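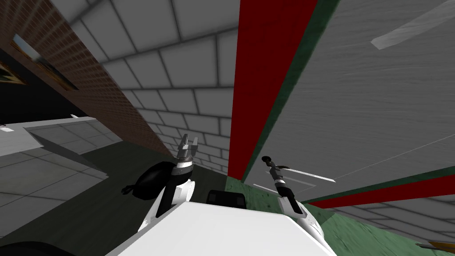

Grey brick at the far end, white arms in front.

I have now read four articles in a row telling me that a room needs a "moment". A lamp moment, a reading moment, a moment for your keys. My hall is narrow and has a meter cupboard in it. I would like somewhere to put the post.

Anyway, I went to look at the Hillano showroom in November, the one that does whole room sets with the prices on little cards you need to bend down to read. The set everyone raves about is the Vurkenier sitting room. Two low chairs, a sideboard, a rug the colour of porridge and a great many pots with nothing in them. The card said £2,975, and I thought fair enough for the lot. It was for the sideboard.

I opened it, as you would. One drawer stuck halfway and the other had a lovely soft close and was too shallow for a dinner plate. The girl on the floor told me it was "more of a display piece". You can display things on a plank.
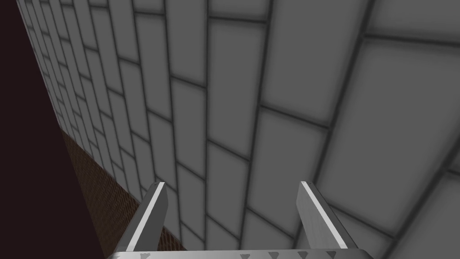
What bothers me more is the sourcing talk. Every second item is reclaimed, or found, or has lived a life before. I asked where a bench had been found and was told "Europe". There was a stack of four more behind the curtain, all with the same dent in the same leg. I don't mind a new bench. I mind paying £943 for the dent.

I did come close to buying one thing, a Hegde side table, plain as anything, no story attached to it at all. It was £932 and it wobbled. I pushed it gently on two corners to be sure, then went and had a scone. 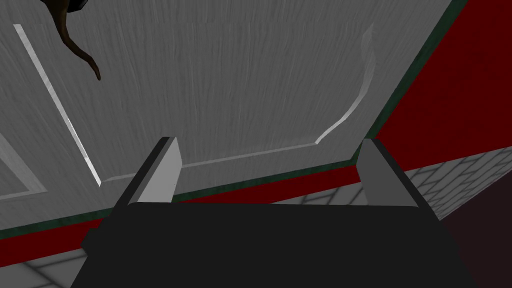
What I did instead

My whole budget was £2,000, and that was meant to cover the sitting room and a coat of paint for the hall. So I measured up, which I should have done before getting on the bus, and found that the Vurkenier sideboard wouldn't have gone past the radiator in any case.

I moved the bookcase to the long wall and took the spare chair upstairs. The sitting room looks bigger and I can get at the window again. I'm sure a stylist would say it lacks layers.

Then there's the Stavodent shelf system, which three different readers have told me to try. I've sent off for the samples. The leaflet promises it "adapts to the way you live", and the small print says the brackets only come in one width. I'll report back once I've hung some actual weight on it. The big dictionary and the casserole dish, I think, for a fortnight at least.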